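3.2 Materials and display conditions

Figure 1 shows large foam letters in mixed colors on a black cloth backdrop.

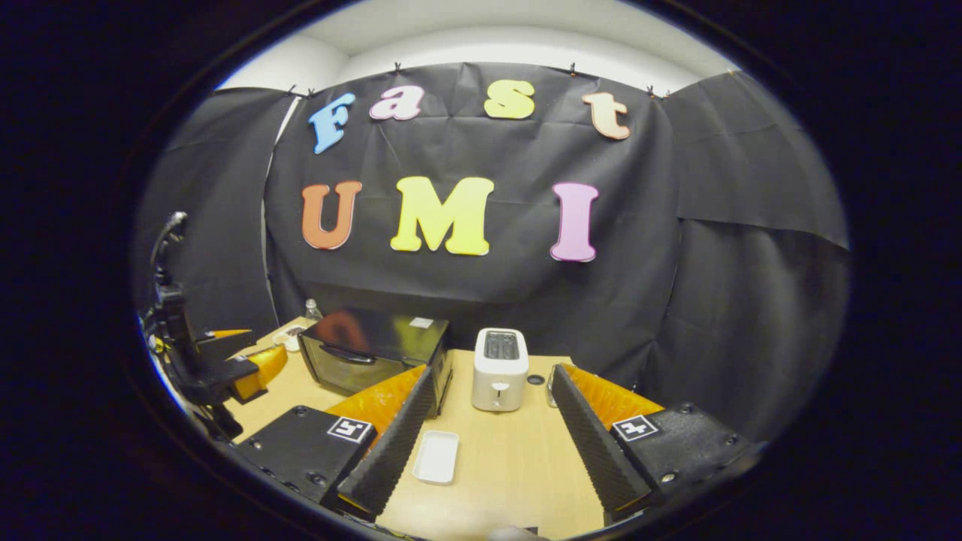
Figure 1. Foam letters in two rows on black cloth, with upper and lower case combined.

3.3 Participants and sites

The study was carried out in 17 primary classrooms in the Destbridge school district. Schools were invited by letter in December, and those that agreed were visited once by a member of the research team before data collection began. The final sample consisted of 304 children in their first or second year of formal reading instruction. Children whose parents or guardians did not return a signed consent form took part in the normal classroom activity, but their responses were not recorded.

Teachers completed a short questionnaire on their use of wall displays. The questionnaire asked how often displays were changed, who chose the wording, and whether children were encouraged to refer to the wall during writing tasks. Items were adapted from an earlier instrument by Khúc and Lưu, with the wording simplified after a pilot in one school that was not part of the main sample.

3.4 Procedure

Each child was seen individually in a quiet room near the classroom. The session had 4 parts: letter naming, letter sounds, word reading, and a recall task in which the child was asked to name words displayed in his or her own classroom. Answers were entered on a paper form and later transferred to a spreadsheet by a second member of the team. Disagreements in scoring were settled by Huệ Khúc, who did not take part in the testing.

The recall task was given last in every session. During the pilot, children who completed it first tended to look for the same words in the reading list, and several became unwilling to guess at words they had not seen before. Sessions were stopped early if a child asked to return to class. In such cases the completed parts were kept and the remaining parts were treated as missing.

3.5 Scoring of mixed-case words

Words displayed with an initial capital were accepted as correct whether or not the child mentioned the capital. Words displayed fully in capitals, including abbreviations, were scored separately. Children at this stage often read such items letter by letter, and a single scoring rule would have counted this as an error in one setting and as correct in another. Hưng Lưu prepared the scoring guide, a copy of which is held with the study records.

3.6 Limitations of the design

Classrooms were not assigned to display types at random. Teachers who change their displays often may differ from their colleagues in other ways that affect early reading, such as time given to shared writing. The results in Section 4 should be read with this in mind.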